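## 4. Folding and packing outerwear

This section covers jackets, shells and light coats stored in the Janmont under-bed drawer. Knitwear is covered in section 3. Trousers and skirts are covered in section 5.

**Before you start**

- Fit the drawer divider in the wide position (see 2.4).
- Check that the garment is clean and fully dry.
- Allow a flat surface at least 1,020 mm wide. A made bed is suitable. Pull the sheet tight first, as ridges in the bedding will print through to thin fabrics.

> **Caution:** Do not exceed 4 jackets per compartment. Overfilling bows the drawer base and the runners will bind.

### 4.1 Laying out

1. Empty all pockets, including inside pockets.
2. Close the front from hem to collar. Do up any flap pockets that have a fastening.
3. Lay the jacket face up with the collar away from you.
4. Extend both sleeves straight out to the sides.
5. Smooth from the centre of the chest toward the side seams with a flat hand. Do not pull at the cuffs.

### 4.2 Folding

1. Fold the left sleeve across the chest so that the cuff meets the opposite side seam.
2. Fold the right sleeve over it in the same way.
3. Bring each side in by one quarter of the body width.
4. Fold the hem up to the chest, then fold once more to the base of the collar.
5. Measure the finished width. It must not exceed 455 mm, the inside width of a Janmont compartment. If it does, open the jacket back to step 3 and bring the sides in further.

**Note:** Padded jackets spring back. Press the air out from the hem toward the collar before the final fold.

### 4.3 Collars, linings and trim

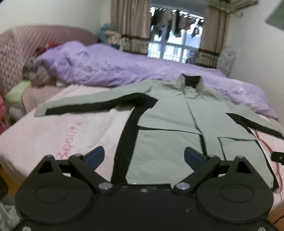

Stand-up collars are the part most often creased in storage. Leave the collar standing until the last fold, then lay it flat along its seam and place the jacket in the drawer collar end first. On light garments with dark contrast parts, such as a sage-green jacket with a black-lined collar and black edge trim, check that the dark lining at the cuffs is tucked inside the sleeve before folding. Lower flap pockets should lie flat, with no corner turned under. Any small tab or loop at the side goes in toward the body – left outside, it catches on the drawer lip.

Place acid-free tissue between dark trim and pale fabric if the garment will be stored past February or for longer than one season.

### 4.4 Loading the drawer

1. Pull the drawer out to the stop.
2. Place the heaviest jacket at the bottom.
3. Alternate collar ends on any further jackets, so that the stack stays level.
4. Leave 5 mm or more clear below the top rail.
5. Close the drawer slowly. If it resists, reopen it and check for fabric on the runners.

> **Caution:** Do not use naphthalene mothballs with the Janmont liner. They will soften the coating. Cedar blocks are acceptable.

Replacement dividers and liners are ordered through Jumeck, quoting the number on the underside of the drawer front.

*Section 4 revised July 28, 2025. Checked by R. Costache.*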